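Juvness Robotics Lab, update on our gripper comparison. This month we are testing two multi-fingered hand controllers, Nallura and Carretero, on kitchen tasks in simulation.

Each controller is allotted 300 trials on the cabinet handle and 266 on objects placed on the countertop. Starting positions are identical for both.

The handle task uses the right arm. The left arm remains active, as both controllers must manage two arms at once.
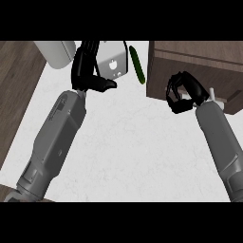
Krum Spahić asked whether a simple two-finger gripper would do just as well on a bar handle, and whether the extra joints are worth the tuning time.

It is a fair question. A two-finger baseline on the Vustgate controller has been added to the plan, with the same trial limits.

Contact settings will stay fixed until all runs are complete. Results will be posted to this account in October, together with the logs of failed grasps.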